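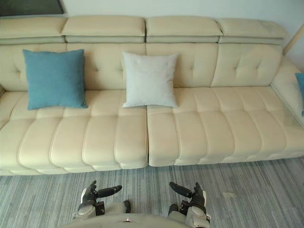
Sérgio Salgado respondeu que o problema não era a almofada, era a força de aperto, e que quem anda a mexer nos limites sem guardar os valores antigos depois não se pode queixar.

Início | Fóruns | Robótica em casa | Avarias e segurança | Entrar

Imprimir | Enviar por e-mail

tomas_bastos escreveu:
Ó Sérgio, calma, que eu guardei os valores! Repito para quem chegou agora: o meu Tellomton estava na rotina de arrumar as almofadas do sofá (duas azuis-petróleo e uma branca, nada de especial) e na terceira tentativa a mão esquerda fechou e não voltou a abrir. Ficou agarrada ao canto da branca. Carreguei em parar na aplicação e nada, só cedeu quando fui ao botão das costas. Deu erro 809. Alguém sabe o que é? No manual salta do 808 para o 811, uma maravilha.

ilidio.e escreveu:
O 809 a mim apareceu em junho, depois da actualização. É perda de comunicação com o pulso. A mão fica na última ordem que recebeu, e se a última ordem era apertar... pois, aperta. Desliga, espera 4 minutos e volta a ligar, comigo resultou.

Sérgio Salgado escreveu:
Resultou até à próxima. Desculpa lá, Ilídio, mas reiniciar não é arranjar. Se o pulso perde o sinal a mão devia abrir, ponto. Uma almofada não se aleija, os dedos do miúdo sim.

jaime_sequeira escreveu:
Aqui discordo um bocadinho. Abrir sempre também tem que se lhe diga, imagina que ele vai com uma panela de sopa na mão! Eu preferia que ficasse quieto, sem força a mais, e apitasse. Agora o botão da aplicação não fazer nada, isso sim acho grave. Tomás, estavas no wi-fi da sala?

tomas_bastos escreveu:
Estava, e o telemóvel tinha rede toda. Entretanto escrevi à Tustico a 3 de agosto e mandaram-me verificar a ficha do cabo dentro do punho. Vocês abriam aquilo? Está na garantia e tem um selo em cima do parafuso.

ilidio.e escreveu:
Eu abri o meu. A ficha estava meio solta, empurrei e fez clique.

Sérgio Salgado escreveu:
E ficaste sem garantia, parabéns :) Tomás, não toques no selo. Pede-lhes por escrito que autorizam, ou que venham buscar. E até lá nada de rotinas sozinho em casa.

tomas_bastos escreveu:
Combinado, vou pedir por escrito. As almofadas arrumo-as eu. Quando responderem ponho aqui o e-mail.

Gostos: 4 | Partilhas: 2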